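## Can a robot tidy up?

Sorting small things into a box is easy for you. For a machine it is slow work. Each arm must find an object, close its gripper on it and let go over the right compartment.
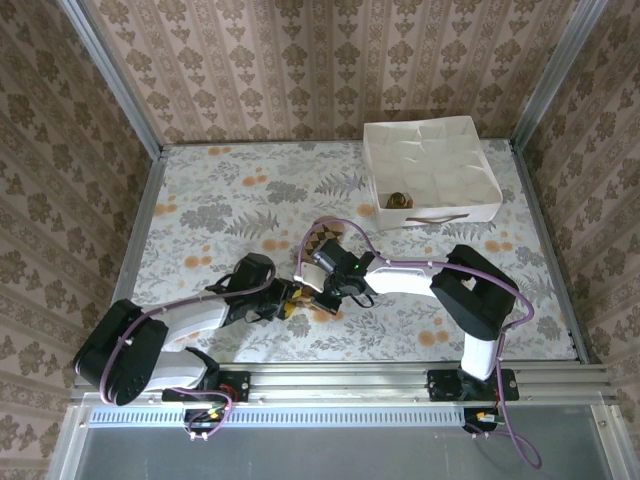

## Not yet at home

At Rillow, two arms practice this for 90 minutes a day. A new object can still confuse them -- so can a cloth with a busy print. Folding shirts is harder, as fabric changes shape when it is lifted.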